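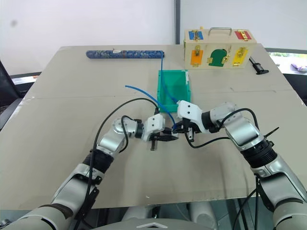
A big table covered in cardboard, with a green plastic bin.

What's Inside Cardboard?
by Efua Tetteh

Go and find a cardboard box. Any box will do, as long as a grown-up says you can have it! Now look really closely at the cut edge of one of the flaps. See that wiggly line squished in the middle, like a tiny roller coaster? That wiggle is my favorite thing in the whole world of paper, and I'm going to tell you why.

The brown stuff most boxes are made of has a proper name: corrugated board. (Say it like this: KOR-uh-gay-tid.) It's a kind of paper sandwich. There's a flat sheet on the top, a flat sheet on the bottom, and a wavy sheet in between. The flat sheets are called liners. The waves are called flutes, which makes me giggle because you can't play them. I have tried.

So why bother with waves? Try this. Stand a piece of ordinary paper up on its edge. Flop! Now fold it back and forth like a fan and stand it up again. It stays up, and you can probably rest a paperback on top of it, too. It's the same paper and you haven't added anything, but the folds stop it from bending over sideways. The waves in cardboard do that job all day long.

The waves also leave lots of little tunnels full of air. Air doesn't weigh much, so the box stays light enough for you to carry. And when the box gets a bump, the tunnels squash a bit, and that helps protect whatever is inside.

How do you get waves into paper? When I was nine I thought somebody folded it by hand, and I felt very sorry for them. The paper goes between two big metal rollers with ridges on them, a bit like giant gears. Steam and heat make it softer, and the ridges press it into waves. Then glue goes on the tips of the waves and the flat sheets get stuck on. The glue is usually made from starch, the same stuff you find in corn and potatoes.

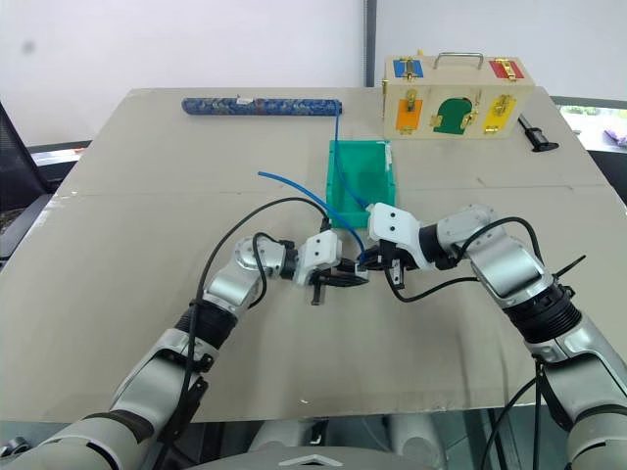
And where does the paper come from? From wood, mostly, or from old boxes. Wood is full of tiny hairs called fibers, much too small to pick out one at a time. Mix them with a whole lot of water and you get a gray-brown soup called pulp. Spread the soup out on a screen, let the water drip through, press it, dry it, and you've got paper! An old box can be turned back into soup and made into a new one, but the fibers get a little shorter each time around, so new wood has to be mixed in now and then.

My friend Sutrisno and I once built a cardboard castle called Jarkum. It had a drawbridge and a very wobbly tower, and it lasted until I left it out in the rain. Water is trouble for cardboard. It gets in between the fibers and loosens them, and it can soften the glue as well. Poor Jarkum went all droopy and slid into the flower bed. We built Jarkum 2 in the garage.

Want to do an experiment? You'll need a grown-up to help with the cutting.

Cut two strips of cardboard the same size. On the first one, the tunnels should run the long way. On the second, they should run across the short way. Hold each strip at both ends and bend it gently. Which one folds easily? Write down your guess before you try, and no peeking at your neighbor's paper.

If you cut a door in a cardboard house, look at which way the tunnels run first. A fold that goes along the tunnels comes out nice and straight. A fold across them comes out lumpy unless you press a line into it with a ruler.

Some words to remember
Liner: the flat sheet on the outside
Flute: a wave in the middle sheet
Pulp: wood fibers mixed with water
Fiber: a very thin thread, such as the ones in wood

Next time I'll be writing about tape, and why it always sticks to itself when you're in a hurry.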